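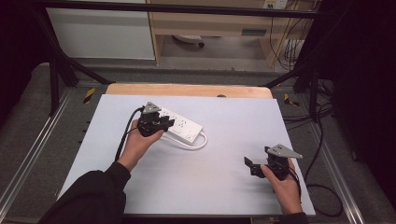 Fig. 1. White power strip on a light gray board.

Home | Lectures | Labs | Forum

Reading time: 2 minutes

Lecture 4: Keeping an Old Online Game Alive

Our case today is Kombo, a browser game about farming on small islands. The studio Horneneck closed it, and later Filtden bought the rights. At that moment 3,078 accounts were still active.

Main problem: the client needed a plugin which modern browsers do not support. Filtden had two choices - rewrite the client, or put it inside a desktop program. They rewrote it, but kept the old server and its save format.

Please remember the term "save migration". It means to move player data to a new version without loss. In Kombo, an inventory had 100 slots in the old client and 140 in the new one, so each old save was extended with empty slots.

For Sunday: read the chapter on Irklow and compare its trading system with Kombo. One page is enough.

Comments

Gladys Makokha: Is the rewritten client open source?

Oduor Nyaga: No, only the map editor. The link is in the Labs section.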